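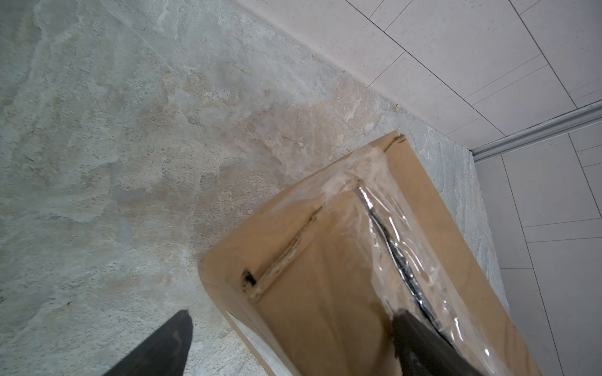

Pinza de dos dedos Drurnton 290: venga a verla trabajar

Jornada de puertas abiertas en Grusance
Sep 23, 2018, de 10:00 a 14:00
Entrada libre, café incluido

Ficha rápida

Referencia: DR-290
Tipo: pinza eléctrica de dos dedos
Peso del conjunto: 725 g
Cámara: integrada en la muñeca
Alimentación: la del propio brazo
Precio: 1.498 euros, IVA no incluido
Garantía: 2 años
Disponibilidad: entregas a partir de octubre

Descripción

Los catálogos de pinzas robóticas tienen debilidad por el cubo. Un cubo perfecto, de color alegre, con las caras paralelas y ganas de colaborar. En Grusance llevamos tiempo vendiendo material de automatización y todavía no hemos conocido a un cliente que se gane la vida moviendo cubos alegres. Lo que llega a los almacenes es cartón con las costuras rasgadas, envuelto en un plástico arrugado que brilla donde menos conviene, y alguien tiene que cogerlo.

La Drurnton 290 se diseñó para ese género. Los dedos son oscuros, de perfil estrecho en la punta, y vienen de fábrica sin un solo rasguño, situación que suele durar hasta la primera mañana de trabajo. Los de nuestra unidad de demostración ya lucen sus marcas parduzcas y no pensamos cambiarlos para la visita. Si quiere ver unos nuevos, hay un juego en la vitrina, junto a la máquina de café.

La cámara va en la muñeca y mira hacia los dedos. Tiene la ventaja de enseñar de cerca el punto de contacto y el inconveniente de enseñarlo todo: cada pliegue del film, cada fibra suelta del cartón y, en los malos días, una etiqueta en ángulo que no hay manera de leer. La pinza no lee etiquetas. Lo aclaramos porque nos lo preguntan todas las semanas.

Qué se verá en la jornada

La demostración se hace sobre una encimera de piedra jaspeada, con pared de azulejo blanco detrás. Hicham El Khatib, responsable de aplicaciones, defiende esa superficie desde hace meses frente a quienes preferían una mesa de laboratorio gris. Su argumento es que un fondo lleno de vetas y motas pone las cosas difíciles a la visión, y que para ponerlas fáciles ya están los vídeos de la competencia.

El programa de la mañana es este:

10:00. Recepción. Se ruega no apoyar los vasos en la encimera.

10:30. Manipulación de cajas de cartón con film plástico. La pinza se acerca, presiona y, según el estado del cartón, coge la caja o nos da tema de conversación. No hay piezas preparadas: las cajas salen del contenedor de reciclaje de la nave.

11:30. Cambio de dedos a cargo de Magdalini Makris. Dos tornillos por dedo y una llave que se entrega con el equipo. Quien quiera probar, puede hacerlo. Traiga usted las gafas si las necesita para ver de cerca; el año pasado tuvimos que prestar las de Magdalini a media sala.

12:15. Ajuste de fuerza. Orestis Deligiannis enseñará a configurar la presión con el módulo Unis y contestará preguntas. Las de integración con autómatas antiguos, mejor al final y con una silla cerca.

13:00. Turno libre. Se admiten objetos del público, siempre que no goteen, no respiren y no tengan valor sentimental.

¿Puedo llevar mis propias cajas?

Puede y debe. Cuanto peores, mejor. La empresa Economou vino en la última jornada con un palé de envases aplastados y se llevó dos pinzas y una lista de reproches bastante justa. Buena parte de esa lista está corregida en la versión actual: el cable ya no roza con la muñeca y el manual ha dejado de remitir a un anexo inexistente.

Contenido del paquete

Pinza DR-290 con cámara de muñeca
Un juego de dedos montado
Un juego de dedos de repuesto
Brida de acoplamiento y tornillería
Llave para el cambio de dedos
Cable de conexión
Manual en español, revisado por una persona que lo habla

Accesorios (se venden por separado)

Módulo de control de fuerza Unis
Yemas de goma blanda
Funda para el cable
Brida para brazos de otros fabricantes, bajo consulta

Limitaciones que conviene conocer

El film muy suelto resbala. Con las yemas de goma resbala menos, pero seguimos recomendando agarrar por el cartón siempre que asome. Los reflejos fuertes sobre plástico pueden confundir la estimación de profundidad; una luz difusa ayuda bastante y cuesta menos que cualquier otra solución que podamos venderle. Tampoco es una pinza para cajas pesadas. Si su producto necesita dos personas para moverse, llámenos y le hablaremos de otro modelo con mucho gusto y otro precio.

Cómo asistir

La entrada es libre, pero el espacio alrededor de la encimera no es generoso. Para reservar sitio en primera fila, escriba a Ourania Kontogiannis desde el formulario de contacto e indique en el asunto «Jornada DR-290». Si además quiere que probemos un producto concreto, envíe las medidas y el peso con antelación.

Sí, es domingo. Entre semana la nave está ocupada con los pedidos, y Themis Papadakis, que lleva el almacén, nos deja el espacio con la condición de encontrarlo el lunes tal como estaba.

Aparcamiento en la parte trasera. El timbre hay que pulsarlo dos veces.

Añadir al presupuesto
Descargar manual (PDF)
Consultar plazo de entrega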